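# Gift wrapping hall opens early in Irovthorpe

The old seed store on the corner by the Husar bakery in Irovthorpe has been swept out, heated up and filled with paper, ribbon and more rolls of tape than most of us will use in a lifetime, and from June it will be the home of the town's wrapping workshop. Anyone who has ever tried to wrap a ball, a teapot or a bicycle helmet and ended up with something that looked like a cabbage is warmly invited to come along.

The workshop used to run for only a few weeks in winter, in the back of the Ustora stationery shop, where there was room for one table and a very patient line of people waiting their turn. Last winter over 800 parcels went through that little room – birthday presents, raffle prizes, the whole lot of baskets for the spring fair – and it was plain to everybody who squeezed past the card racks that something bigger was needed. The seed store has space for long tables down both sides, and the windows face the river, so there is daylight to work by until well into the evening.

Jabari Nzioka, who ran the sessions at Ustora and will run them here too, grew up in Varkedach and learned to wrap at his aunt's flower stall, where bouquets and potted plants had to be dressed in film quickly and handed over the counter before the bus left. He still likes film best. Paper wants corners, he says, and a round present hasn't got any, so you can fold and crease all morning and the thing will still fight you. Film will go around a curve if you let it gather, and the gathers can be made to look like something you meant to do.

That is why the first set of sessions is given over entirely to round things. Beginners start with a sheet laid flat and a shape set in the middle, then bring the edges up, pinch them together and learn how much to leave over for a frill. The second half of the evening is for tails and necks, the long twisted ends that people tend to snip off too soon. Jabari would like everyone to leave them on until the very last minute, and to tape the end down to the table while they fuss with the rest, which keeps the parcel from wandering about when you let go of it to look for the scissors.

Colors are a matter of taste, of course, but the pale shades have been the favorites so far, and the organizers have laid in 400 sheets of tinted film along with 400 plain ones. Paper strips for labels and bands are cut in advance and kept in shoeboxes at the end of each table. You're welcome to bring your own, and leftovers from home are gladly taken for the practice box.

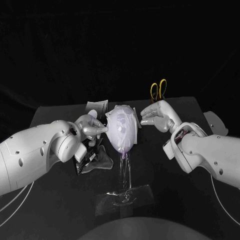

Tamsin wrote to us to ask whether the lavender film creases as badly as the clear sort, as she has a grandson's football to wrap and spent most of an evening last year trying to smooth hers out. Jabari's answer is that both will crinkle and you may as well enjoy it, though a lightly scrunched sheet hides the wrinkles better than a tight one.

Evening sessions begin at seven and last until people have finished, which in the old room often meant well past nine. Tea is on the side table, and the bakery has promised buns for the opening night. There is no need to book for the round-things evenings, but do bring something to wrap, and a small bag to carry it home in if it is raining.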